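General Chat > Can a machine do your chores yet?

threadbare_moe
Saturday, 9:40 am
My brother-in-law swears we'll all have a robot putting the laundry away by next year. I run a small parts counter and I can't even get a machine to sort the returns bin. Anybody here seen one do a real chore, start to finish?

kettle252
Depends what you call a chore. My robot vacuum does the downstairs every day and I love it to bits (except when it eats a sock!). Folding? Putting stuff in baskets? Nope.

wsiqueira
Welington Siqueira here, I do bench work at Sarbridge and spend my days on exactly this. I'm more hopeful than most of you. Tidying a table sounds dumb until you try to get a gripper to do it. Our table, basket at the far end, fingers open:

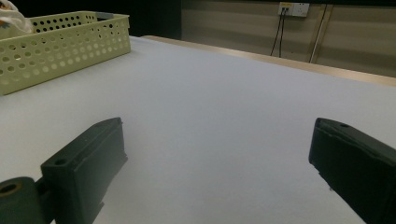
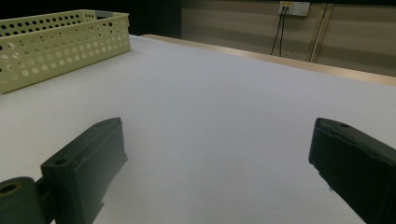

The chore is "put the small things in the basket and leave the table clear." My kid does it in 60 seconds while complaining. We ran 400 tries in April and the hard part was thin stuff lying flat, like a card or a washer. Fat things are easy. Anything with a handle is a gift.

threadbare_moe
So that's a no on the washers then. Washers are half my returns bin lol

wsiqueira
It's a "not yet" - ask me again when we've got softer fingertips to try.

grumpy_in_istmont
I disagree with the whole idea. Two stiff fingers are the wrong tool. You want suction for flat parts, and we've had suction on our packing line for years. Why teach a machine to pinch like a person?

kettle252
Because my house isn't a packing line? I'm not buying one arm for forks and another for envelopes.

grumpy_in_istmont
Then you'll be waiting a while. A shop can set everything up so the machine never gets surprised. Your kitchen can't.

wsiqueira
Fair point on suction, I'd take it for the cards. It was hopeless on cloth when I tried it though, and laundry was the original question.

threadbare_moe
OK so I'm telling my brother-in-law he owes me 2 dinners. Still want one for the returns bin, so somebody post when the washers work.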